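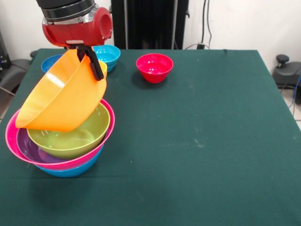

Brascombe 200 Backdrop Frame for Ceremony and Portrait Use

Item 433. Hire and sale.

The Brascombe 200 is a freestanding backdrop frame for wedding photographers and venue stylists. It carries fabric, paper roll or light floral panels behind a ceremony table, a top table or a portrait position. The frame is supplied as a kit and can be put up by two people without a ladder, provided the uprights are extended after the crossbar has been fitted.

Specification

Maximum width: 103 inches
Maximum height: 8 feet
Uprights: aluminum, three sections, twist lock
Crossbar: aluminum, four sections, push-button joints
Base: flat steel plates, powder coated
Finish: matte white or matte black
Assembly tools: none

The crossbar can be used at full width or with one section removed. Do not remove both center sections, as the end pieces do not join directly. Height is set by eye against the printed scale on each upright. Check both sides before hanging fabric, because a small difference shows clearly in wide group shots.

What is in the kit

Two uprights, one four-section crossbar, two base plates, six fabric clamps, a padded carry bag and a printed setup card. Backdrops are not included. Sandbags are sold separately and are required for any outdoor booking, including use under an open-sided marquee.

Compatible backdrops

All Leclerc pleated voile panels fit the crossbar by rod pocket. The Leclerc velvet panel also fits, but should be hung at no more than 7 feet so that the hem rests on the floor and takes part of the weight. Wiletti paper rolls need the roll adapter, which slides over the crossbar before the last joint is closed. Floral panels must be tied at the top and again at the uprights – clamps alone will mark the finish and may slip during a long reception.

Placement

For full-length couple portraits, allow six feet between the backdrop and the subjects. Less than this and flash shadows become visible on plain fabric. For ceremonies, place the base plates outside the aisle line and cover them with the skirt supplied with the voile panels. The matte white finish picks up color from uplighters. Where the venue uses strong colored light, the black version is easier to correct in editing.

Hire terms

Hire runs from noon on the day before the wedding to noon on the day after. Collection is from our Pestport store. Delivery can be added at checkout, and in August should be booked with the frame – later requests are filled only if a van is already going that way. Frames returned with missing clamps are charged per clamp at the list price.

Venue and technical questions go to Katia Sartori. Trade accounts and long-term hire are handled by Giorgia Zanetti.

Specification last revised May 11, 2021. Frames bought before this revision have screw-lock uprights and take the older base plate, item 200.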